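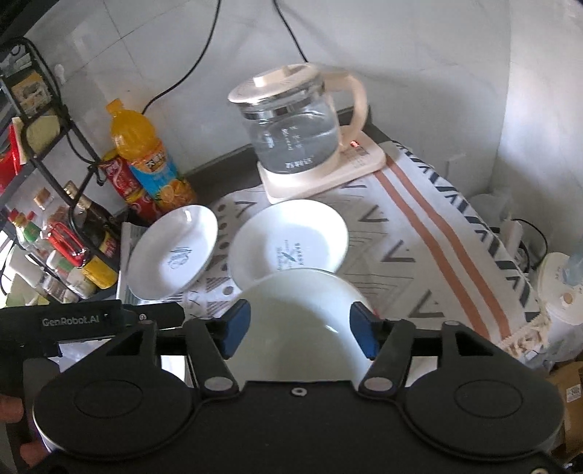
Our project asked why the shared kitchen at Werkham, a student house with one sink and strong opinions, never looks clean for longer than an hour. We had expected the answer to be laziness, and some of it was. Most of it was the corner. Everything round ends up there, with a pale bowl in front, a white dish behind it, another dish off to the left, and the glass kettle behind the lot of them with plenty of water in it. To get at the kettle by the obvious route, you have to move somebody's crockery, and the crockery rarely goes back.

Method

We kept a tally sheet on the fridge in May 2023 and asked housemates to mark it whenever they moved a dish that was not theirs. The sheet collected 80 marks, one drawing of a duck and a coffee ring, which we excluded. We then cleared a shelf above the counter, labeled it "bowls," and ran the tally again for the same number of days.

Results

With the shelf in use the marks fell to 7. Our tutor pointed out that people may simply have gotten tired of the pen. We accept this. Two of us had gotten tired of it too.

The kettle stayed where it was, as the only other outlet is behind the toaster and the toaster has seniority.

Limitations

One kitchen is a small sample. We wrote to the Asthorpe house to ask if they would repeat the test and they replied that they do not own bowls. In July we hope to try again with a second shelf, this time for mugs.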